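니트류의 계절 보관 기준에 관하여

본 블로그에서는 지난 글에서 침구류의 보관 절차를 정리한 바 있다. 이번 글에서는 니트류, 그중에서도 앞여밈이 있는 카디건의 접기와 보관에 관한 본인의 기준을 기록한다. 해당 기준은 2월 옷장 정리 과정에서 개정되었으며, 이전 글의 내용과 상충하는 부분이 있을 경우 본 글을 우선한다.

우선 정리 대상의 범위를 밝힌다. 현재 보유 중인 니트류는 총 20벌이며, 이 가운데 13벌을 접어서 보관하고 있다. 나머지는 두께가 얇거나 착용 빈도가 높아 옷장 앞쪽 선반에 별도로 둔다. 옷걸이 보관은 어깨선의 변형이 확인된 이후 전면 중단하였다. 당시 변형된 회색 니트 한 벌은 스팀 처리로도 원상 회복이 되지 않아 실내복으로 용도를 변경하였다.

보관함은 Plalten의 뚜껑형 상자를 사용한다. 종전에 사용하던 Claeys 압축 팩은 부피 절감 측면에서는 만족스러웠으나, 꺼낸 뒤 접힘 자국이 오래 남는 점이 문제로 지적되어 이불 전용으로 전환하였다. 상자 한 개에는 니트를 네 벌까지만 넣는 것을 원칙으로 한다.

접기 작업은 반드시 넓고 평평한 면에서 실시한다. 의류를 펼치기 전에 바닥면의 먼지와 머리카락을 제거하고, 주머니가 있는 경우 내용물을 확인한다. 보풀 제거는 접기 이전 단계에서 완료하여야 하며, 접은 상태에서 표면만 정리하는 방식은 권장하지 않는다.

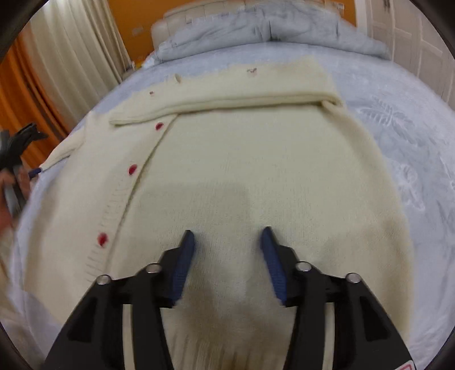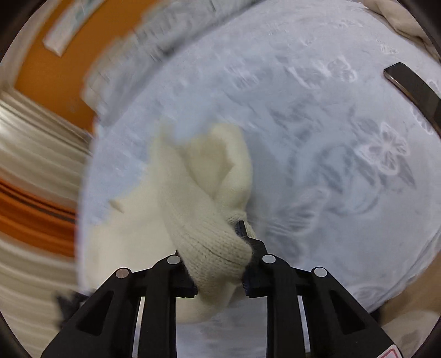 카디건은 일반 스웨터와 달리 앞단의 처리가 결과를 좌우한다. 앞단이 비틀린 상태로 접힐 경우 다음 계절에 꺼냈을 때 여밈선이 물결 모양으로 남게 되며, 이는 다림질로도 쉽게 교정되지 않는다. 따라서 먼저 앞면이 위로 오도록 펼치고, 앞단을 손바닥으로 눌러 가며 곧게 정돈한다. 크림색 카디건과 같이 빨간 둥근 단추가 달린 옷은 단추가 밝은 편물에 직접 눌리지 않도록 단추 줄 위에 얇은 면포를 한 장 덮은 뒤 접는다. 면포는 낡은 베갯잇을 잘라 사용하고 있으며, 색이 있는 천은 이염의 우려가 있어 제외한다.

골지 부분은 별도의 주의가 필요하다. 신축성이 큰 조직이므로 끝을 잡고 당겨서 모양을 맞추는 행위는 삼가고, 접는 선의 안쪽에 손을 넣어 받친 상태로 옮긴다. 소매는 몸판 위로 한 번만 접어 포개며, 소매 끝이 반대편 옆선을 넘지 않도록 한다. 이후 아랫단을 위로 올려 접되, 접힘선이 단추 위를 지나게 될 경우에는 위치를 조금 위나 아래로 조정한다. 마지막으로 접힌 부분을 세게 누르지 않고 공기만 가볍게 빼낸다.

방충제는 Herkutari의 삼나무 조각을 사용한다. 상자 바닥에 한 개, 맨 위에 한 개를 놓으며 의류와 직접 닿지 않도록 종이로 감싼다. 향이 약해진 조각은 사포로 표면을 갈아 재사용할 수 있다. 습기 제거용으로는 Trandari 제습 봉투를 병용하고 있으나, 상자 내부에서의 효과에 대해서는 아직 판단을 유보한다.

보관 중 점검은 두 달에 한 번 실시한다. 점검 시에는 상자를 열어 반나절 정도 환기하고, 맨 아래에 있던 옷을 맨 위로 옮겨 눌림을 분산한다. 점검 내역은 옷장 문 안쪽에 붙인 표에 연필로 기재한다.

아울러 지난 글에 문의가 있었던 세탁 여부에 대하여 답한다. 한 번이라도 착용한 니트는 오염이 보이지 않더라도 세탁 후 보관하는 것을 원칙으로 한다. 다만 세탁 직후에는 입고하지 않으며, 건조대에 뉘어 말린 다음 하루를 더 두고 안쪽 솔기까지 마른 것을 손으로 확인한다. 목도리와 장갑의 보관 기준은 상자를 추가로 구입한 뒤 별도의 글로 게시할 예정이다.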